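Rural Events and Shows, Lecture 4
Site layout, exhibitors, wet ground
Notes as given, Feb 24, 2026. Slides not uploaded yet, will do it when the system lets me.

Carry on from last time. We got as far as the licence and the landowner agreement. If you missed it get the notes off someone, I'm not going over the indemnity clause again.

Running example all term is the Skunirura show. One-day agricultural show, held in November, hired grazing land, no permanent buildings apart from the sheep shed. Everything else comes in on a lorry.

1. Start with the ground

Not the map. The ground. Walk it. Walk it again after rain.
Things to mark on the first walk: gateways (width, and which way they hang), soft spots, overhead lines, water troughs, drains, where stock normally stand. Slope matters more than people expect, a slope you'd hardly notice on foot will move a trade trailer if it's greasy.
Ask the farmer where the tractor gets stuck. Best question you will ask all year.

Skunirura: bottom paddock looks perfect on the map, flat, next to the road. Also where all the water goes. They put the car park there the first year. 40 cars towed out, one tractor, finished after dark. Car park is now up the hill and people moan about the walk.

2. Order of laying out

Emergency route first. Drawn on the plan before anything else and nothing gets to nibble at it. Four metres clear the whole way, including guy ropes and awnings. Guy ropes are the usual offender.
Then stock. Unloading, lines, water, shade, wash-down. Stock lorries and the public should not share a gate. If there really is only one gate, split it by time and write the times on everything.
Then main ring. Then power and water. Then trade stands. Then food. Toilets somewhere sensible (downhill of the food, and servicable by a tanker while the show is on).
Car parks last on paper, but check at each step that you still have room for them.

Students always start with the trade stands because it's the fun bit, and then the ambulance is trying to get round a gazebo.

3. Trade stands and exhibitors

Types: machinery, livestock supplies, services (banks, vets, insurers), general retail, local food, community groups.
Machinery wants frontage and hard ground, arrives first, leaves last. Demo area needs its own fence line. Engines off outside demo times, put it in the booking form.
Services want to be near the machinery. They'll pay for a corner.
Retail wants foot traffic and power.
Community groups get put at the far end every time and then don't come back. Mix them in.

Booking form, minimum: frontage, depth, height, weight of heaviest item, power draw (actual draw, not "a plug"), vehicle reg, arrival slot, insurance certificate. Tow bar counts as part of the depth! Come back to this in the seminar, it catches everyone.

Verngate are the supplier in the case study pack, they do the trackway and the marquees. Read their quote carefully. The trackway price is per day on the ground and the clock starts when it's delivered.

Deadline for certificates is 21 days before. No certificate, no pitch. Someone will turn up with it on their phone on the morning. Decide beforehand what you'll do and tell the gate, or the gate will decide for you.

Produce and craft tent: entries in by the evening before, stewards' table by the door, exhibits on the inside run of tables so nobody leans on them. Lock it overnight.
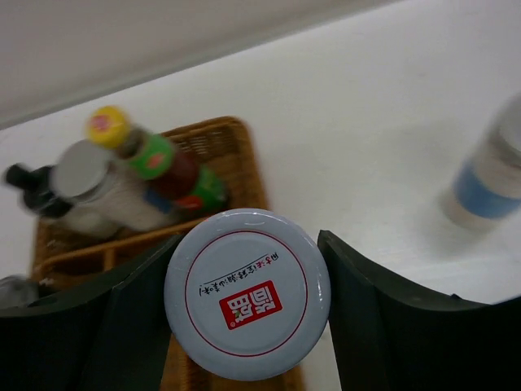
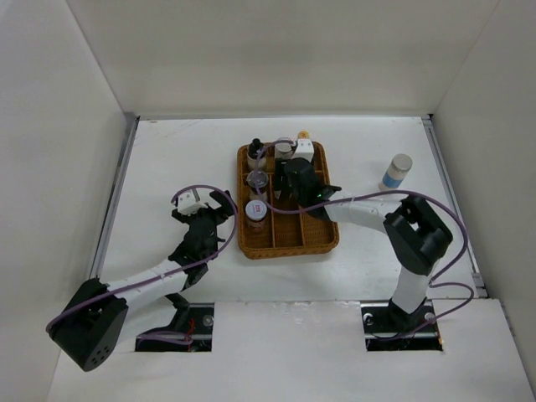
One comment on the module board, left without a name: the order in section 2 doesn't work for a small show, the trade stands pay for everything, so if the machinery people don't get the flat bit by the road there's no show to have an emergency route through. Would it not make more sense to place the big payers first and fit the route round them?

Fair point and it does get argued at real shows. My answer is still no. The route takes up less land than you think. Put it in first, and offer the big payers first pick of what's left. If you do it the other way round you end up asking someone to move a combine at seven in the morning. But do use the income argument in the assignment if you want, just show me the figures.

4. Wet ground plan

Has to exist on paper before the day. "See how it goes" is not a plan.
Levels, as used at Skunirura:
Green, open as drawn.
Amber, lower car park shut, trackway out at the gates, straw on standby, stock lorries to hard standing only.
Red, no public vehicles on grass. Park and ride or cancel.

Who calls it? One person, named, with a deputy. Decide the time of the call as well. Two calls: one the afternoon before, one at first light. After that it's managing what you've got.

Rain before the show matters more than rain on the day. Ground that's already full has nowhere to put it. Keep a rain record for the weeks leading up, a bucket gauge is fine.

Cancelling: know your costs at each date. Marquee hire is gone early. Caterers vary. Check what the insurance counts as adverse weather, some policies want the site to be unusable and not just horrible.

5. Breakdown

Always under-planned. Everyone's tired, light's going, and every exhibitor wants their van in at once.
No vehicles on until the site manager releases them. Release by row. Stock leave first.
Keep the gate stewards on till the end, feed them.
Pegs. Count pegs out, count pegs in. A marquee peg left in a grazing field will end up in a hoof or a mower, and that's the landowner gone for next year.

Seminar

Bring the blank plan from the pack (A3, don't print it smaller, you can't read the contours) and a pencil. Groups of four. You'll be placing the Briltix machinery stand and the sheep lines, and then I'll make it rain.

Reading: pack section 2, and the Buchanan site report, skip the appendix on signage. Assignment brief is going up next week, its not long.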